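The Last Bus to Votitz 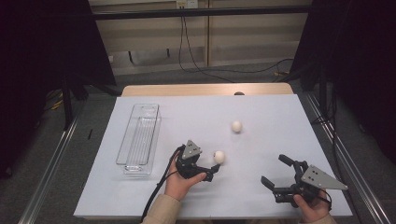 So I'd missed the 8 o'clock out of Min, which meant I was stuck with the mail bus, and if you've never ridden the mail bus to Votitz, well, picture a bread truck with seats. I got the one behind the driver (the heater works there, and only there) and put my aunt's clock on my lap, wrapped in two towels.

The clock was the whole reason for the trip. My aunt had died in November and left it to "whoever will wind it," and I'd said sure, me, without asking what it weighed. It had a brass plate on the back that said Bolar, and under that the number 661. And it ticked! All the way up the hill it ticked, through both towels, and people started looking.

"Is that thing going to ring?" said the woman across the aisle.

I told her it didn't ring. I'd had it for months and it had never made a peep.

It rang in the tunnel. It rang so long that the driver pulled over at the Pusex turnoff, switched on the lights, and came back to stand over me with his arms folded.

"That's Ada's clock," he said — only he didn't say Ada, he said my aunt's full name, the one she hated, and I about dropped it.

He used to carry her groceries up, it seemed. She'd give him coffee, and the clock would go off whenever it felt like it, and she'd say, "Somebody's thinking of us," and pour him another cup. He had been driving this road for her last 74 grocery orders. He knew because she'd numbered them, right on the lists.

I didn't know what to say to that, so I unwrapped the towels and let him see it. He wound it four turns, very gently, and handed it back. The woman across the aisle wanted a turn too, and then a kid from the back row, and I let them, why not — we were already late.

Votitz was dark when we pulled in. The fare was supposed to be 128, but the driver put his hand over the coin box and looked out the windshield until I got off. I stood on the sidewalk with the towels under one arm. Then the clock started up again, and the bus honked twice going around the corner.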